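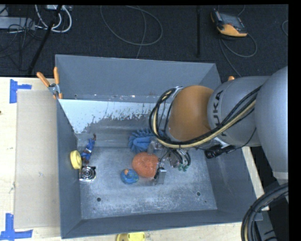

# Carpet and Rug Cleaning: Your Questions

**How soon can I walk on the carpet?**
Socks are fine right away! Shoes should wait until the next morning, and please leave the furniture tabs in place until then too.

**Do you move furniture?**
Chairs, coffee tables and small bookcases, yes. We clean around beds, pianos and anything full of china.

**Can you do wool rugs?**
We love wool rugs! They go back to our Altness shop for a cool hand wash and come home in a week. Silk takes longer, so call first.

**My dog had an accident. Is there hope?**
Very often, yes (and the sooner you call, the better). Blot it, skip the store-bought foam, and tell us where the spot is.

**What does it cost?**
Up to 400 square feet is one flat visit. Homes up to 900 square feet of carpet get the whole-house rate, stairs included. Bigger than that, send us your room sizes and we'll write you a quote.

**Where do you go?**
All of Altness and Brurov, plus the Qudah side of the river on Fridays. December fills up fast, so grab a holiday spot early!

Page updated Saturday, April 27, 2019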